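ok so I finally finished going through my grandmother's recipe cards and I need to talk about it somewhere, so you all get a thread. there are 570 of them. I scanned every single one. my eyes are shot.

background: she kept them in two metal file drawers from a company called Zukow, the kind an insurance office would have. alphabetical, in theory. in practice "Bread" was under M for "morning" and anything with sour cream had its own section at the back with a rubber band around it.

I started in January thinking it'd take a couple of weekends. ha. the cards stick together. some are written on both sides, and some carry on to a second card that is filed in a completely different drawer. I had half a coffee cake for a month before the rest of it showed up under "Church."

also she had 2 handwritings?? a neat one for company food and a fast slanty one for things she made on a weeknight. I trust the slanty ones way more. the slanty ones have stains on them.

the measurements are a whole other thing. "butter, the size of an egg." fine, I can work with that. "flour until it looks right." ok. "one Neton can of milk" – does anybody know how big a Neton can was? I've looked everywhere. my best guess is 12 ounces, going by how the custard turned out, and the custard turned out kind of like soup so maybe don't go by me

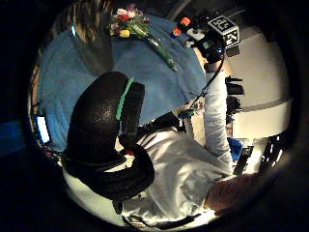
Easter cards next, because she had more of those than Christmas and Thanksgiving put together. There's a ham glaze, three kinds of egg bread, a lamb cake with the note "prop up head with toothpick," and a lemon sheet cake I've now made four times. On the back of the lemon one she wrote out how she wanted the table, and it's very firm: blue cloth, tulips, nothing tall enough to block anybody's face. So, blue cloth and a small bunch with what look like tulips in it, mixed colors, red and pink and white and yellow. I think she'd let me have that one. She would still have had something to say about the wrinkles.

the lemon cake, since I know you'll ask: one box of yellow cake mix (yes! she used a box!), a small box of lemon gelatin, four eggs, 3/4 cup oil, 3/4 cup water. 350 for 35 minutes in a 9x13. poke holes all over while it's hot and pour on two cups powdered sugar mixed with the juice of two lemons. that's it. the card says "tell no one about the box." sorry grandma

things she had strong feelings about, per the margins:
– raisins (against)
– margarine (for, until sometime in the 80s, then crossed out everywhere in red pen)
– a neighbor's potato salad (very against, I'm leaving the neighbor out of it)
– sifting ("waste of an evening")

a few people wanted to know how I'm storing the scans. I tried an app called Priritz first and it kept reading her sevens as ones, so I had a cookie recipe calling for 1 cups of oats and a 15 degree oven. now it's just plain folders, named after what's at the top of the card, and I typed up my favorites by hand. slower but I kind of liked it, you notice more when you type.

the one I still can't crack is a card that only says "Phromma sauce, double it." no ingredients. nothing. my mom thinks it was a restaurant they used to drive to, my aunt swears it came in a jar. if the word rings a bell for anyone PLEASE message me, I'll mail you a lemon cake

next up is the clippings envelope, which I've been avoiding. it's nearly 1,000 bits of newspaper and most of them are coupons. I pulled one out at random and it was for 10 cents off shortening, with a zucchini bread recipe on the back that she'd rated "no."

anyway the cake's cooling and I have to go find the powdered sugar. will post the egg bread when I get one to rise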